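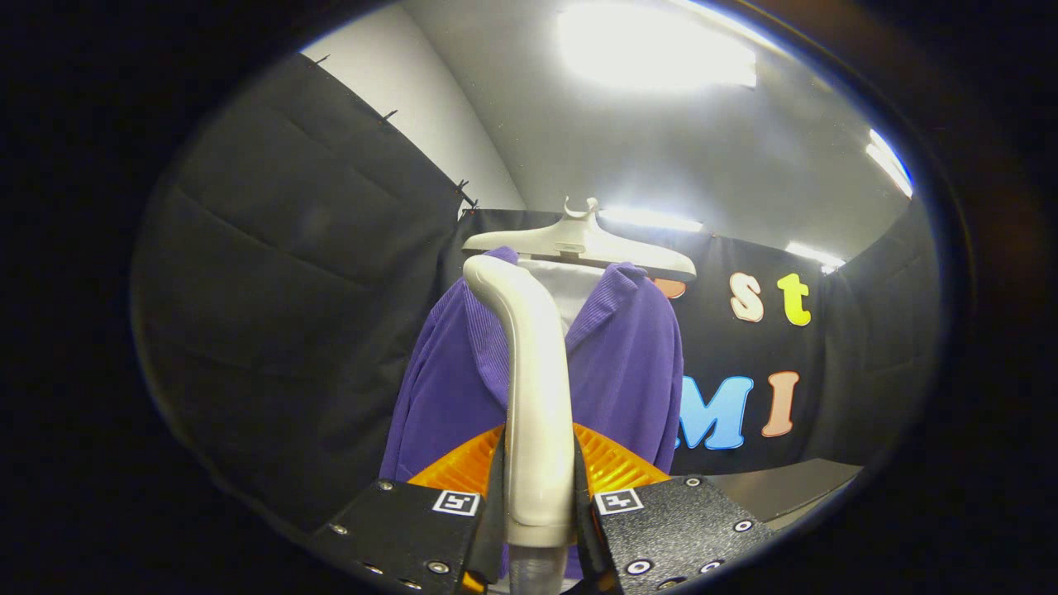

Adel Ghoneim | Build diary | March | filed under: gripper, steaming, fingers

Evening session at the Skustmont workshop, started a little after 6. Goal was to get usable hand-held recordings of the steaming task with the new fingers. Partly met.

Finger geometry first. The old pair were flat across the whole contact face and would not hold the steamer head at any angle other than straight on. The head is a smooth curved piece, so a flat jaw touches it along a thin line and the tool rotates in the grip as soon as the wrist tips. The new pair angle inward and carry a dark pad on each inner face. Pad material is the same sheet I used on the Sinham drawer-pull test. I cut it with a knife, badly, and one pad is slightly long at the bottom. Leaving it until it causes a problem.

Hold test before any recording: closed on the nozzle, trigger locked, 400 g hung from the handle side, tool tilted to horizontal. No slip that I could see at one minute. At two minutes the steamer had rolled a few degrees. The hose adds load I have not measured, and it pulls in whatever direction it was last bent. I need to hang the hose from above, or at least run it over something. Lund has a spring balancer on the bench by the drill press and I have asked for it.

Fiducials: one per finger, near the top, black on white. The detector picks up both through most of the jaw travel. It loses the left one when the gripper is nearly closed and a ceiling light is directly behind the garment. The nozzle is glossy and throws highlights as well, which does not bother the markers but does bother me when I scrub through the footage looking for contact. I tried lowering exposure. Markers improved, the black curtain turned into one solid area and tracking got worse, so I put it back halfway. Real fix is to switch off the row of lights over the backdrop and use a lamp from the side.

The backdrop itself is fine for now. The felt letters help the tracker more than I expected, being about the only thing with hard edges apart from the tabletop. Do not take them down. Someone wanted to tidy them last month and I said no then too.

Garment: purple corduroy jacket on a white plastic hanger. Corduroy was a deliberate choice. The ribs give a visible direction, so it is easy to check afterward whether a stroke followed the nap or wandered off it. The disadvantage is the lapels. They are wide and they open outward, and with the nozzle tip up near the collar there is very little clearance. I made contact with the left lapel twice. The second time it folded over the tip and I had to stop the recording and reset by hand. Both takes are marked bad in the log.

Stroke plan, for when I forget:
Collar first, tip forward, short passes.
Then down the left front, keeping the tip off the lapel edge.
Then the right front.
Hem last. It is a poor view from the tool camera and should probably be its own recording.

Count so far is 124 takes, including the two bad ones and a group from the old fingers that I will likely throw out. Average length is short enough that the trainer on the Brulau board should cope without downsampling. It choked on the drawer set, but that was a file handle leak, fixed now.

Time sync is still off. Jaw width lags video by a small constant amount, visible when the fingers close and the number follows late. I had been assuming a fixed delay and subtracting it. Today I swept the jaws open and closed over 3,000 frames and plotted both – the delay is fixed within a session and different between sessions. So it is set at startup, somewhere in the order the two streams open. I will add a clap step at the start of each session – open, close, open – and align to that.

Screws: two on the right finger had backed out by a quarter turn at the end. Removed, cleaned, thread lock, back in. The left side was tight. Check both again before the next session.

To do:
Hose support (Lund's balancer).
Side lamp, ceiling row off.
Recut the long pad.
Clap step in the recorder.
Separate hem recordings.
Refill the water jug, which I left empty by the sink.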